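Moving virtual hosts from Besten to Gonura - speaker notes
Dilruba Chowdhury, September

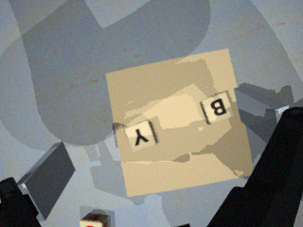
Start with the old layout. 372 vhosts in one include file, reloaded on every account change. Reload time was 60 seconds at peak.

Split the file by account first. Keep the global rewrite rules in a separate include, loaded before the vhosts. Order matters - a catch-all redirect loaded early will hide everything after it.

Run the config test before each reload. On the Fodor box we skipped it once and lost 147 sites to a missing closing tag.

DNS: lower the TTL the day before. Leave the old server answering until the logs go quiet.

Evaristo Rinaldi takes the certificate section from here. Questions on mail routing go after part 2.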